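Storing Drop Earrings in Drawer Boxes

Slide-out gift boxes suit small drop earrings. Pull the drawer by its ribbon tab, keeping the sleeve flat on the table. Brush the lining with a dry, soft brush – dust shows quickly on black velvet.
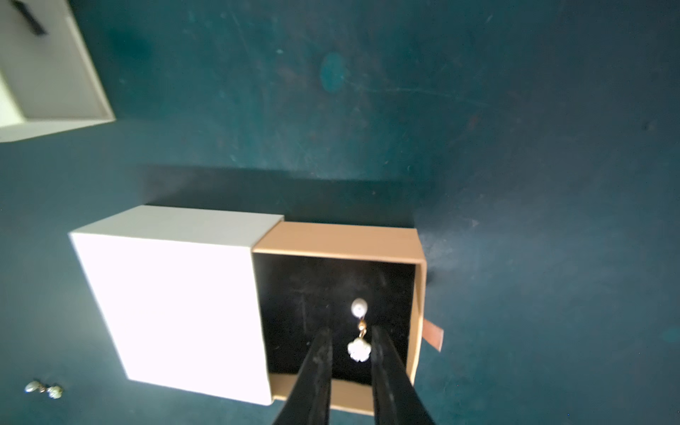 Lay the earring straight, with the link fully extended. Grip it by the charm, never by the metal loops, which open under side load. Close the drawer slowly and stop if it catches.

Pearls need some moisture in the air. Keep the boxes away from radiators and do not seal them in plastic. Wipe each pearl with a damp cloth after wear and let it dry for 10 minutes before boxing.

Updated 17th March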